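The Shirt Drawer: A Gallery

Words and pictures by Consuelo Ibarra
26 July 2023

Regular visitors to these pages will know that I have photographed gates, bus shelters and, for one long wet October, the bins of Grokville. This time it is laundry. I have always held that you can tell more about people from how they fold a shirt than from anything they say at dinner, and I have the friends I have in spite of it.

The rules were loose. Shirts, or things near enough to shirts. No ironing for effect. Nothing from my own wardrobe, as I have been judged enough by relatives. The captions are mine and the shirts have not been consulted.

There were 87 pictures to begin with, most of them of the same grey cardigan, which I had convinced myself was interesting. It was not. The ones with something to be said for them went on the wall of the Rullton reading room, where they hung between the fire notice and the large-print thrillers and were looked at chiefly by people waiting for the photocopier. One lady asked whether they were for sale. She meant the shirts.

For the web page I have cut it down further, to a single picture. This may look like laziness. I would call it editing, and editing took me the better part of a fortnight and a family-sized tin of shortbread.

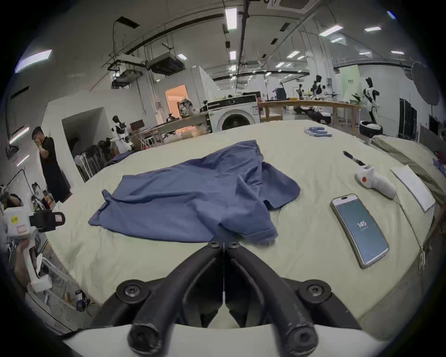 Blue, short sleeves, unfolded. Table as found.

Short sleeves are the hardest thing in the basket, and I will hear no argument. A long sleeve can be brought across the back and made to behave. A short one sticks out like an elbow on a train, and if you tuck it under it comes back for a second look. Blue here has all of this still to come: one sleeve hanging down towards the lower right, the collar poking up a corner on the other side, and creases all through the middle. Then there is the company it keeps. A phone lies next to it with 145 on the screen, and a sheet of paper lies beyond that, partly on a heap of olive cloth that could do with some attention of its own. My mother's view was that a folding table should have nothing on it except folding. She would have had that phone in a drawer before you could say "spin cycle".

I am fond of the washing machine in the background, all the same. A white front-loader with a round door gives a picture somewhere to rest its eye, and it has the look of a thing that considers its part of the job over. Mine at home is a Gravitz, bought second-hand, and it walks. I have wedged it with a paving slab and a cookery book and it still gets as far as the skirting board on a fast spin.

Some of you wrote in after the gates to ask how I would do it myself, so, for the record: face down, shoulders level, one side in to the middle, the other side over it, sleeves laid flat back along the body, bottom up to the collar, turn over. Smooth it with the flat of the hand. If it looks like a parcel, well done. If it looks like a pasty, put it at the bottom of the pile and say nothing. The Meléndez household, three doors down from me, rolls everything, including tea towels. We are still on speaking terms, though we keep to the weather.

Prints of the picture can be had from the reading room desk, unframed, postcard size. Please bring the right money, as the tin contains one button and a Danish coin. The bus shelters are still up on their own page for anyone who missed them, and the cardigan can be seen on request.

Next gallery: tea cosies, if people will lend them.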